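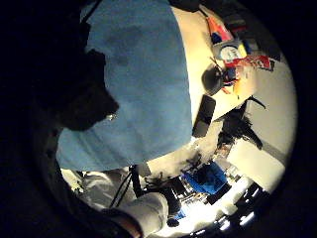

Zinash Moges wants to talk about towels. Not robots. Towels first.

"A towel has no shape until you give it one," she says. "A box is a box. You can teach a machine a box in an afternoon."

She runs training at Cluler, a small outfit teaching machines to do chores. Laundry, clearing tables, putting packets back where they go. I got 17 minutes by the clock between two calls. She ate a sandwich through most of it.

So, first question, the one everyone asks. Can they do it yet?

"Some of it. Slowly." She holds up a hand. "Ask me can it fold one cloth, on a clean table, good light. Yes, most days. Ask me can it fold it on *your* table. Your table has candy wrappers on it and your phone and a roll of something. Then I start to sweat."

The mess is the hard part, she says. A person pushes stuff aside with an elbow and never thinks about it. The machine has to decide what the stuff is, wether it matters, whether it can be shoved. Cloth on top of a thing hides the thing. Pull the cloth and the thing goes on the floor.

How many tries before it gets good? She laughs. Last month the group logged 423 folds done by people, all soft goods, nothing stiff. "It sounds like a lot. My mother does that in a year and doesn't need a meeting."

Uliana Nechyporuk sits in for the second half. She came over from Fothergill, where she worked on shop shelves. Stocking, facing up, that kind of thing. She is more hopeful, or maybe just less tired.

"Stores are easier then homes," she says. "The shelf is where it was yesterday. The can is the same can. We had a unit that filled one bay in almost two hours. A kid on the night shift, way faster. But the unit didn't mind doing it again."

Bags were the trouble there. Chips, frozen peas, anything that slumps. Same problem as the towels, she says – soft things move while you hold them.

Moges nods at this. They plainly have this talk a lot.

I ask about money. Neither wants to give a price. Moges says a home machine worth buying is 5 years out, then says don't print that, then says fine, print it. Nechyporuk thinks a shop one comes sooner, for boxes and cans only.

And what would they each hand over first, at home?

"Socks," Nechyporuk says. No pause at all.

Moges takes longer. "Bedsheets, fitted ones. I can't fold them either, so I'd have nothing to complain about." Then her phone goes, it's the next call, and she's already half out of the chair. On the way past she says the April tests will be on bigger cloth and I should come back for those. I said I would.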